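Spoon in the bowl or spoon out: resting position for a wide-rim serving bowl
Kitchen & Table > Serving and Storage > General
Page 1 of 1

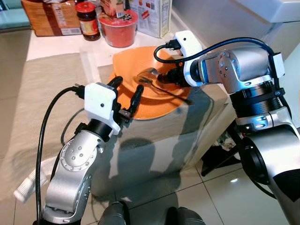
Orange bowl, metal spoon in it, on the white stand. Jar of sauce and the rest on the counter behind.

bulley_north wrote:
Question about wide, shallow bowls with a flared rim. I put a spoon in mine and the handle lies right down towards the rim, as in the photo. With a deep bowl the handle stands up and stays where it is put. With this shape I find it turns as soon as the bowl is carried, and about one time in three the spoon ends up on the floor.

The bowl is used for pasta sauce and for yoghurt, so the spoon needs to stay with it. Options I have considered:

1. Longer spoon.
2. Heavier spoon.
3. Separate spoon rest.
4. Different bowl.

I would like to avoid 4. It was bought in January and the colour is the one I wanted. Has anyone measured what length of spoon works with a flared rim?

Natanael Vieira wrote:
Length matters less than where the balance point falls. Lay the spoon across a finger and find the point where it sits level. If that point is inside the rim when the spoon is in the bowl, it stays. If it is on the rim or past it, any knock tips it out.

Most dessert spoons balance nearer the bowl end than people expect. Thin handles help.

bulley_north wrote:
Thin handle already. I will check the balance point tonight.

pan_and_lid wrote:
Disagree with the balance point being the main factor. On a flared rim the contact surface slopes inwards, so the handle wants to slide down and rotate. A well balanced spoon will still rotate. What stops it is friction, and glazed or polished surfaces have very little of that. I had a Berkik serving bowl with the same sort of profile and no spoon would stay put in it when carried.

Natanael Vieira wrote:
Rotation is not the same as falling out. The original question was about the spoon ending up on the floor. A spoon that rotates and stays inside the rim is a nuisance but it is not a failure.

pan_and_lid wrote:
It is if the handle ends up in the sauce.

Henrike Kohlhase wrote:
Both effects are real. In a canteen we had 184 shallow bowls of this type and the rule was that the spoon travelled separately and went in at the table. It saved a lot of washing of handles.

For home use I would pick option 3. A spoon rest costs very little and goes in the dishwasher. Arruda do a flat one with a raised edge that takes a spoon of any size. Mine is several years old and has no chips.

fodder_jar wrote:
What is the bowl standing on? It looks glossy. If the bowl itself can slide then I would deal with that first.

bulley_north wrote:
White box-shaped stand, yes, glossy top. I have never had the bowl slide on it, though I have not tried very hard to make it. The problem is carrying, as in the first post.

fodder_jar wrote:
Put a thin silicone mat under it anyway. A wide shallow bowl gets pushed sideways every time you scrape the last of something out of it, and a glossy top will not hold it. Cut the mat slightly smaller than the foot of the bowl and it does not show.

pan_and_lid wrote:
A damp cloth does the same job and does not need cutting.

fodder_jar wrote:
A damp cloth leaves a ring if it is forgotten overnight. I have the ring.

Natanael Vieira wrote:
Going back to volume. Does anyone know how full these can reasonably be filled? Mine holds 700 ml to the top edge, but with a flare the last part of the height is most of the volume and none of it is usable when walking. I fill to the point where the side starts to turn outwards and stop there.

Henrike Kohlhase wrote:
Same practice here. Above the turn it slops with the first step. If you regularly need more than that, use a deeper bowl for the kitchen-to-table part and keep the shallow one for eating from.

bulley_north wrote:
Results. The spoon balances 12 mm on the wrong side of the rim, so Natanael is right about the tipping. I then tried a shorter spoon that balances inside the rim. It did not fall out in five trips up and down the hall, but it turned on every trip and on two of them the handle went in the yoghurt. So pan_and_lid is also right.

pan_and_lid wrote:
Thank you for testing it. What did you have in the bowl for the first spoon? Thick yoghurt grips the spoon far better than sauce does.

bulley_north wrote:
Yoghurt both times. I have not repeated it with sauce and I am not going to do it over the carpet.

fodder_jar wrote:
Water over the bath would be the worst case.

kettle_corner wrote:
Slightly off topic. Is that red cup with the clear lid any good for sauces? I am looking for something for half-used jars. The jar lids on mine always stick once there is sauce in the thread.

bulley_north wrote:
Not used for sauce here, so I can't say. For sticking lids, wipe the thread before closing. Hot water over the lid if it is too late for that.

kettle_corner wrote:
I do wipe it. Some still stick. I will look at the Fodidora tubs that were mentioned in the storage thread.

Henrike Kohlhase wrote:
Red plastic and tomato is at least a sensible pairing. Anything clear or white is stained after the first week.

Natanael Vieira wrote:
Rub the inside with a little oil before filling. It reduces the staining. It does not prevent it.

pan_and_lid wrote:
I have tried the oil and could see no difference between the oiled tub and the plain one. Same sauce, same number of days in the fridge.

Natanael Vieira wrote:
Which plastic?

pan_and_lid wrote:
No marking on the base. Takeaway tub.

Natanael Vieira wrote:
Then it does not tell us much. Those stain through whatever is done to them.

bulley_north wrote:
I have ordered a spoon rest, the flat type. Will keep the short spoon for the bowl when it stays on the stand and use the rest when it goes to the table. Silicone mat also ordered as it was cheap and took the order over the free delivery limit.

fodder_jar wrote:
Measure the foot of the bowl before you cut it. The rim is no guide on that shape.

Thread views: 1,429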